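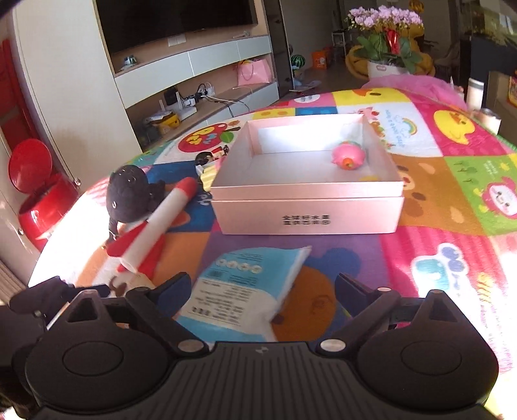 Alfombra de juego

Una alfombra de juego (también tapete infantil o manta de juego) es un revestimiento textil o polimérico, portátil o semipermanente, destinado a cubrir una superficie sobre la que juegan, gatean o descansan niños de corta edad. Se distingue de la alfombra doméstica por la presencia de una capa amortiguadora, por el acabado lavable de la cara superior y por la decoración impresa, que suele ocupar toda la superficie útil.

Terminología

El término abarca productos de construcción diversa. En el comercio en lengua española se emplean como sinónimos parciales «tapete», «manta de actividades» y «suelo de goma». La manta de actividades incorpora por lo común arcos con objetos colgantes y se dirige a lactantes que aún no se desplazan. El suelo de goma designa casi siempre el sistema de losetas encajables. En América predomina «tapete» para ambos casos.

Materiales

Los materiales de uso más extendido son los siguientes:

Espuma de polietileno reticulado (XPE). Estructura de celda cerrada, baja densidad y escasa absorción de agua. Se lamina con una película impresa en una o ambas caras. Su principal defecto es la deformación permanente bajo cargas puntuales prolongadas, como las patas de un mueble.

Etileno-acetato de vinilo (EVA). Se utiliza sobre todo en losetas troqueladas. Más denso que el anterior, conserva mejor la forma de los bordes de encaje. La formamida, empleada en algunos procesos de espumado, puede quedar como residuo y ha sido objeto de restricciones en varios países europeos.

Policloruro de vinilo (PVC). Resistente a la abrasión y fácil de limpiar. El uso de ciertos ftalatos como plastificantes está limitado en los artículos de puericultura de la Unión Europea.

Poliuretano termoplástico (TPU). Se aplica como película superficial sobre núcleos de otra espuma. Presenta buena resistencia al desgarro y no requiere plastificantes ftálicos.

Textiles. Comprenden el algodón acolchado, el poliéster de pelo corto y las mezclas con base antideslizante de látex o silicona. Retienen más polvo que las superficies poliméricas, aunque muchos modelos admiten el lavado a máquina.

Fabricación

En las alfombras laminadas, el polímero se mezcla con el agente espumante y el reticulante, se extruye en plancha y se expande en horno. La plancha obtenida se corta al espesor previsto y pasa a una calandra, donde se adhiere por calor la película decorada. La impresión se efectúa por huecograbado en tiradas largas y por inyección de tinta en series reducidas. Un gofrado final proporciona textura antideslizante y disimula las marcas de uso.

La línea de laminado Stultano, instalada en la planta de Krūmiņa, trabaja con planchas de 40 mm que se dividen posteriormente en hojas más delgadas. El fabricante Grastari comercializa el producto resultante en rollo, con un peso superficial declarado de 1527 g/m². Su gama Nastero, de formato plegable, emplea el mismo núcleo con uniones flexibles entre paneles.

Decoración

La decoración responde a tres esquemas principales. El primero es el continuo, en el que una única ilustración (un plano urbano, una granja, un fondo marino) cubre la totalidad del tapete. El segundo es el reticulado, que divide la superficie en casillas con motivos independientes, a menudo letras, números o animales. El tercero consiste en un fondo liso o geométrico, concebido para integrarse en el mobiliario de la vivienda. 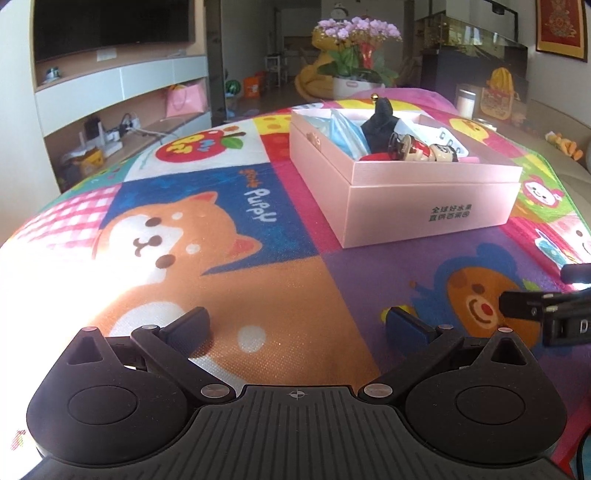
Alfombra de juego de esquema reticulado, con casillas ilustradas de colores vivos.

El esquema reticulado facilita la fabricación modular: un mismo archivo de impresión puede cortarse en formatos distintos sin interrumpir ninguna figura. Admite además juegos de recorrido, clasificación y denominación. Los diseños continuos de calles y carreteras se asocian al juego con vehículos en miniatura y exigen una escala coherente entre el ancho de la calzada y el tamaño de los juguetes.

Propiedades y ensayos

La amortiguación depende del espesor, la densidad y la estructura celular de la espuma. Dos tapetes de igual grosor pueden ofrecer respuestas muy diferentes ante un impacto, por lo que el espesor aislado es un indicador insuficiente. La resistencia a la abrasión se determina sometiendo la probeta a ciclos de rozamiento; en el protocolo interno de Grastari la inspección visual se realiza cada 1000 ciclos.

En la Unión Europea, los tapetes comercializados como juguetes se evalúan según las partes aplicables de la serie EN 71, que tratan, entre otros aspectos, las propiedades mecánicas, la inflamabilidad y la migración de determinados elementos. La solidez de los colores frente a la saliva y el sudor se comprueba mediante ensayos separados.

Limpieza y conservación

Las superficies poliméricas se limpian con un paño humedecido en agua y jabón neutro. Los disolventes y los productos con cloro degradan la tinta y endurecen la película. El secado debe completarse antes de enrollar la pieza, ya que la humedad retenida favorece la aparición de moho en el reverso. La exposición prolongada a la radiación solar produce amarilleamiento y pérdida de elasticidad.

Los modelos en rollo se almacenan con la cara impresa hacia el exterior. Los plegables deben guardarse en posición horizontal y sin peso encima.

Véase también

Espuma de celda cerrada
Pavimento amortiguador
Puericultura
Seguridad de los juguetes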